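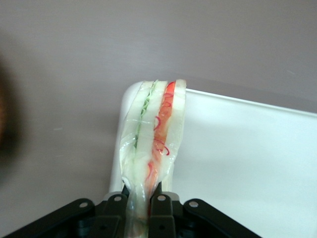
Kitchen robot tips: getting the software to behave around soft bags

If you've got an arm on the worktop and you've started giving it real kitchen jobs, you'll know that tins and mugs are the easy bit. Bags are where the fun starts! A clear bag of sliced veg bends, shines and changes shape every time it's touched, and most of what goes wrong can be put right in the settings without buying a thing. These are the tips I keep coming back to, all tried on our own worktop with the Clellix planner and a wrist camera.

Teach it the neck, leave the rest alone
When you label your pictures, don't draw round the whole bag. Mark the gathered neck, where the plastic bunches up, and let the software look for that first. My first model was trained on whole bags and kept going for the middle, which is a good way to squash a cucumber. I relabelled 500 pictures over a couple of evenings in July (dull, but put the radio on) and the difference was lovely to see.

Don't trust colour on its own
Carrot, red pepper and chilli all show through clear film, so a colour filter will happily tell you it has found a carrot and know nothing at all about the bag wrapped round it. Use colour to guess what's inside and edges to find the plastic. Keep the two answers separate in your code, too. I had them in one function for months and could never tell which half was wrong.

Creases and shine
Bright creases in the film wander about as the arm moves. Take three frames from slightly different spots and only keep the edges that turn up in all of them. If you're working over a white tray, turn the exposure down a notch before you touch anything else.

Close slowly, then check
Set the fingers to close in two stages: quick until they are nearly there, then slow. I use 15 per cent speed for the last part. After that, ask for a short lift and a fresh picture before the big move. Is the neck still between the fingers? Carry on. If not, put it down, open up and plan again from the start. Don't let it try to rescue a bad grip in mid-air, however clever you feel that day.

Tell the planner about the dangly bits
A held bag takes up more room than the gripper does, and the planner won't know that unless you say so. Add a simple box round the load, a bit bigger than the bag itself, and make it part of the arm once the grip is confirmed. Remember to take it off again after the drop! Mine once refused to go anywhere near the tray for a whole afternoon, all because of a bag it had already put down.

Name your runs properly
Babak Ahmadpour put me on to this one. Save every run with the food, the bag and the light in the name, so "sliced veg, clear bag, lamp on" and so on. With 2,000 runs on the disk, you'll be so glad you did.

Page last changed 20th January. Next up: lids.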